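4. Setting up the Fletell stand lights for a choir concert

This section explains how to prepare the Fletell lights for a choir that stands on steps or risers. If your singers sit at desks, please go to section 5 instead. The work is easiest in the afternoon, before the hall doors open and while the stage is still free.

4.1 Before you begin

Charge every light fully. An empty light needs 83 minutes with the supplied charger. Chargers of other makers may take longer, and some of them will not fill the battery completely.

Check that you have the control box, its power lead and one light for each music stand. One control box can serve up to 27 lights. For a larger choir you must use a second box and set it to a different channel (see 4.4).

Caution: Do not charge lights while they are clipped to a stand. The lead can pull the stand over.

4.2 Clipping the lights

1. Put all the stands in their final places and at their final height.
2. Open the clip with the thumb and set it on the upper edge of the stand, in the middle.
3. Let the clip close slowly. Do not let it snap, it can mark the varnish of older stands.
4. Bend the neck forward until the lamp looks down at the page and not at the audience.
5. Go to the first row of the hall and look back. If a lamp shines in your eyes, bend it lower.

Note: For children's choirs we advise to put the stands lower than you think is right. Small singers often lift the chin to see the conductor, and a high stand hides half of the face.

4.3 Pairing with the control box

1. Connect the control box to the mains and switch it on. The green lamp blinks.
2. Hold down the button marked PAIR for 5 seconds, until the lamp blinks quickly.
3. Switch on the lights one after another, beginning at the left end of the front row. Each light flashes two times when it is accepted.
4. When the last light has flashed, press PAIR once. The green lamp now stays on.

The order in which you switch on the lights is the order in which the box will number them. Write the numbers on your stage plan. It saves much walking later, when the conductor asks to have only the altos darker.

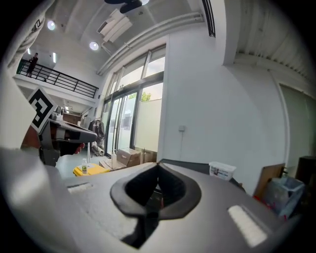

If a light does not flash, switch it off, wait a moment and try again. Lights that were used before with another box must be cleared first: press the small button under the lamp with a pencil and keep it down until the lamp goes out.

4.4 Choosing a channel

The box leaves our workshop on channel A. Change it only if you use two boxes, or if the hall has its own wireless system. In the Urasgate hall, for example, channel A is already taken by the house microphones, so visiting choirs should choose C or D.

Caution: Never change the channel during a concert. All lights go dark until they have found the box again.

4.5 Brightness and fading

Turn the large knob to set the brightness for all lights together. For carols sung by candlelight, the second mark is usually enough. The fade time is set with the small knob — turn it fully to the left if you want the lights to go out at once.

4.6 Spare parts

Clips and necks can be ordered from Siregar in Flistden. The part number for a complete clip is 1076. Please say in your order if your stands have a wooden or a metal edge.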